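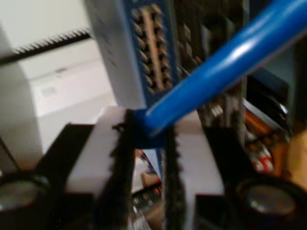
Blue rod, small parts behind it.

Help wanted: part-time parts sorter, Cullov workshop

Hi! I'm Ubaldo Marchetti and I look after the parts side of Curnitgate, a small outfit that takes in boxes of mixed hardware, sorts them, and sends them back out as kits to schools and repair clubs. We're looking for one more person at the bench (two if the right two show up), starting in December.

Most of what you'd handle is small. Rods, connectors, pin headers, brackets, screws, and a whole lot of little bits in different colors that arrive all jumbled together in one tub. You pick things out, look them over, put them in the right drawer, and at the end of your shift you pack kits from a printed list. A kit has 36 pieces in it, and yes, I will ask you to check it twice. The rods get wiped before they're packed because fingerprints show up terribly on the shiny ones.

The hours are 9 to 1, four mornings a week, and you can pick which four as long as you tell me the month before. Pay is $19.50 an hour, and we cover your bus fare. Parking on Mudier Street is awful, so please take the bus if you can!

You don't need any experience with electronics. If you can tell a socket from a plug, great, and if you can't I'll show you on your first morning. Good close-up eyesight helps (glasses are fine, I wear two pairs), and so does being okay with sitting still and listening to the radio. You do need to be 18 or over and able to lift a full tub, roughly 20 pounds.

We have 107 drawers along the back wall and the labels on the old Tejada cabinet are a mess. Whoever takes this job gets to redo them, and I would be so happy if you had nice handwriting.

To apply, send me a few lines about yourself and the mornings you could work. No resume needed. You can also drop a note through the door at Curnitgate, 7 Mudier Street, Cullov, or come by before noon and ask for me. Ring the lower bell, the upper one goes to the dentist.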